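Inside the Bellau open day: a morning among the toy food

I have been buying play food for our toy library for years, and until last month I had never once thought about where a plastic drumstick comes from. Then Bellau opened its workshop doors for a morning in May, 66 of us signed up, and I came home with a head full of moulds, colour chips and tiny rubbery lemons. What a place!

You come in through the old loading bay, hang your coat on a row of coloured hooks and get a paper name tag shaped like a pear. Coffee was on (good coffee, too) and there was a plate of real biscuits sitting beside a plate of pretend ones, which caught out at least one dad. The tour went around in small groups, and ours was led by Hala Morsy, who looks after the play kitchen range and has done so for seven years. She talks fast and with her hands, and she was happy to be interrupted, which was lucky for her with our lot.

First stop was the colour room. Every piece starts as a painted chip on a card, and the cards are kept in shallow drawers, 600 of them, sorted by food and then by how cooked it is. I could have spent the whole morning there. There is a drawer just for toast! Hala pulled out a run of browns and asked us which was a sausage and which was a bun, and we argued about it for far longer than the schedule allowed.

Next door is the mould store, which smells of machine oil and is a good deal colder than the rest of the building. The oldest moulds are for fruit and go back to when the company was two people in a rented garage. The banana has never been changed. The strawberry has been redone four times, and Hala still isn't satisfied with the seeds. We were allowed to hold half of the pea pod mould, and it is shockingly heavy for something that makes a toy you could lose under a couch cushion.

After that we went through to the long bright room where finished pieces are laid out for visitors to handle, and this was my favourite part of the day.
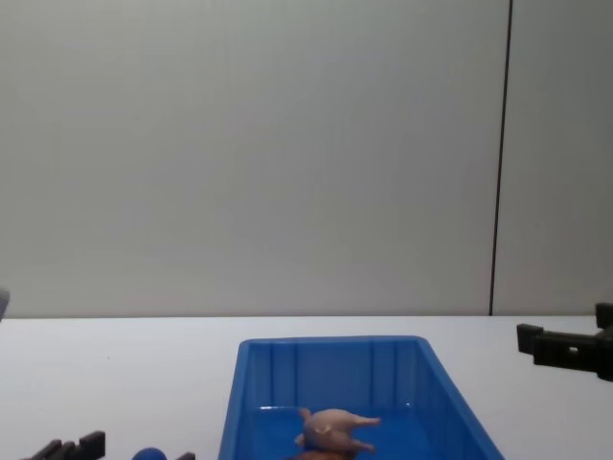

The toy roast chicken in its blue tray.

I have a real soft spot for the chicken. Hala told us the colour took longer to settle than the shape. The first try was a deep glossy brown, the way you would want it at Sunday supper, but the children who came in to play kept serving it straight away and skipping the oven altogether. Go paler and they cook it first. So pale pinkish beige it is, and the knobs at the ends of the drumsticks make it easy for small hands to carry it off to the table. I love that somebody sat on the floor with a bunch of four-year-olds and worked that out.

We had plenty of time to play ourselves, and we used it. A retired teacher from our group made a very respectable pretend stew. I got talking to a couple who run a home daycare and swear by the Trolletti, Bellau's little wheeled grocery cart, mostly for the way it corners. Theirs has been in use every day for three winters and has only needed one new wheel. I was a bit jealous. Ours squeaks.

The packing area was the last stop, and the busiest. Play sets are made up by hand from bins along the wall, and on a good day 200 go out the door. The cartons are plain grey cardboard with a drawing of the contents on the lid, done by an illustrator who signs everything Lazăr in tiny letters near the corner. I had owned three of those boxes and never noticed the signature. Of course I checked as soon as I got home, and there it was on every one, tucked in beside the carrots.

A few practical notes if you are thinking of going next time. Parking is tight, so come early or take the bus, which stops right across the street. The floor is level all the way through and there was room for strollers, although the mould store door is heavy and you'll want someone to hold it. Kids were welcome everywhere except the machine hall, which we saw through a window. Dress warmly for the mould store.

There is a seconds shelf by the exit, priced by the scoop. I filled a paper bag with slightly wonky mushrooms, two lemons and a wedge of cheese in a very odd orange, and they have already gone into the Pimance kitchen set at the library. The cheese was borrowed the same afternoon.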